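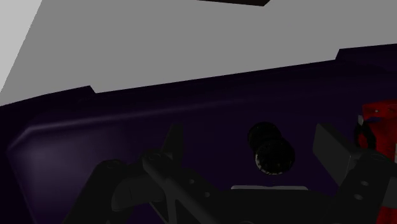
Slide 2: Why I talk about storage of old letters

Good afternoon. Thank you to Enikő Major for the invitation, and to Henryk Gajewski for lending me his laptop. (Wait for people in the back to sit.)

My subject is small: family letters, and how we keep them at home. My own case is a packet from 1857, which came to me from my aunt, Rukhsana Marwat. It has 28 letters, most written from Arasden. She kept them in a kitchen drawer, and the spice smell is still in the paper.

Slide 3: Damp and light

Speak slowly in this part. Paper does not like changes. A cupboard on an inside wall is better than an attic or a cellar. Please do not hang the original in a frame by the window – hang a copy.
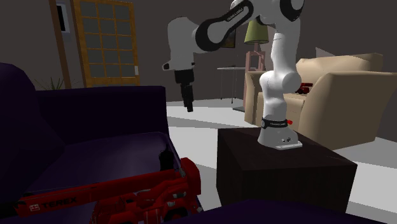 The next point is handling. Wash your hands, dry them well, and leave the cotton gloves in the shop. With gloves you cannot feel the edge of the page, and I tore one corner in this way. Unfold each letter one time, put it flat in a folder, and write on the folder only with pencil.

Slide 4: Tape

Ask who has used tape for repair. Mudassar Jafri will maybe raise his hand, he gave me permission to mention it. The glue becomes yellow and goes into the fibers. Do not pull it off. Bring it to a conservator.

If there is time, read the short letter about the price of wool, in my translation. It takes around four minutes. Then questions. Nighat Mughal has the handout with the folder sizes.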